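Caltdale Home Cooks Board > Small Kitchens > Wooden utensils: oil them or leave them alone?

pepperjar
Posted at 7:40 pm
Okay, I have fallen completely down the wooden utensil hole and I love it! I oiled every spoon and chopstick in the house last weekend with plain mineral oil and they feel amazing. Silky, darker, no more fuzzy grain. I let them soak it up overnight and wiped them off in the morning. Now my sister says I'm wasting oil and should just wash and dry them. Who else does this, and how often?
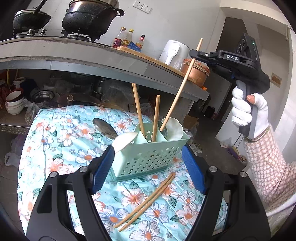 I'm also wondering about chopsticks in particular. The tips go in hot broth all the time, so does the oil just come right off in the soup? Mine are the cheap kind from Sandent, the pack of 8.

slowsimmer
Posted at 8:05 pm
Team oil, all the way! Once a month for spoons, less for boards. For chopsticks I skip the tips and do only the handle end. Walnut oil is nice too, but don't use it if anybody in the house has a nut allergy.

brackenhill
Posted at 8:22 pm
I'm going to disagree with both of you. I have a Wuyts stirring spoon that has been in use for 9 years and has never seen a drop of oil. Hot water, a little soap, dry it right away, stand it up. The cooking oil it touches every night does the job. And chopsticks are cheap, so when they get rough, get new ones.

pepperjar
Posted at 8:31 pm
Nine years is great! But is it fuzzy?

brackenhill
Posted at 8:34 pm
A little fuzzy. I sand it.

tinyoven
Posted at 9:10 pm
Plastic fan here, sorry! Light, cheap, no oiling, and mine go right in the top rack. I do keep one wooden spatula for eggs.

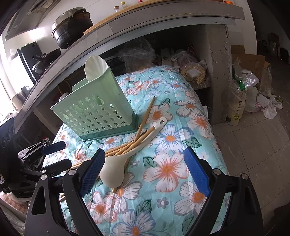 White plastic spoon, long handle with a hole at the end.

Anything with a hole in the handle gets my vote, wood or plastic. One row of hooks inside a cabinet door and you get a whole drawer back.

slowsimmer
Posted at 9:26 pm
Hooks are fine for plastic, but I want wood out in the open air. Shut it up in a cabinet before it's dry all the way through and you get that sour smell. Ask me about my old rolling pin.
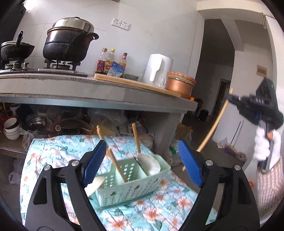
Drying is the part I care about way more than oil, so I'm halfway with brackenhill on this one. Solid crocks hold a puddle at the bottom and that's where the black spots start on mine. I'm all for a caddy with holes in the walls, like the pale green one with the flower pattern, and dividers so the spatula and the sticks aren't all leaning on each other. Wood handles up, always.

brackenhill
Posted at 9:41 pm
Agreed on the crock. I threw mine out. Still not buying the oil.

pepperjar
Posted at 9:58 pm
You're all great. New plan: I'll oil half my spoons and leave the other half plain until January, then post how they feel. Does anyone know if the Zernari board cream is any good on spoons, or is it too waxy?

slowsimmer
Posted at 10:03 pm
Too waxy for anything you put in your mouth, for my taste. Lovely on a board, though! Warm it in your hands first.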